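A morning at the Lolari open day

1/20/23

I'd been looking forward to this one since the email came round.
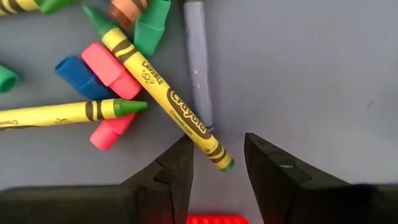
Getting to Tunderport was the usual faff (two buses, and the second one sat outside the retail park for 15 minutes with its doors open), so I missed the welcome talk and most of the pastries. I did get a lanyard. It was for the Gundo room, so that's where I went first.

Gundo is what they call the arm that does the tidying. It has two black fingers and a little camera mounted down by them, and you can watch what the camera sees on a big telly at the side, which I liked much more than looking at the arm itself. You get right down among the crayons! They had a table with a proper rummage of them on it, some with the wrappers still on and some just stubs, like the bottom of every pencil tin I've ever owned. The woman running it told us they used to demonstrate with plain wooden blocks and people wandered off after a minute. I can believe it. We were there ages.

I asked if broken ones are harder than whole ones and got a much longer answer than I'd bargained for. A long crayon gives you plenty to get hold of, but the fingers have to be turned the right way for it, and if it's lying against something else you might nudge the whole lot. The stubs are small and they roll. She said they'd done 1,077 practice pick-ups on crayons alone, and that the short bits still cause the most swearing. I was also told the lettering on the wrappers makes no odds to it, so my clever theory about it reading the labels went straight in the bin.

A small boy next to me wanted to know if it had a favourite colour. He was told it didn't, and he was not happy with that at all.

After that I had a go on the Gulyás stand across the corridor, where you steer a smaller arm yourself with a pair of handles. I was dreadful. My hands kept going the wrong way – left is left, I know that, but somehow not when there's a queue behind you. I came away with a new respect for anyone who does it all day, and a sore thumb.

Lunch was soup. There were supposed to be 200 of us booked in and only one urn, so I gave up on tea and went to look at the workshop, mostly benches and cable, and a nice view over the harbour.

They're doing another one in May and I'll probably go if the buses are any better. Book early for the Gundo room if you fancy it, and eat before you set off.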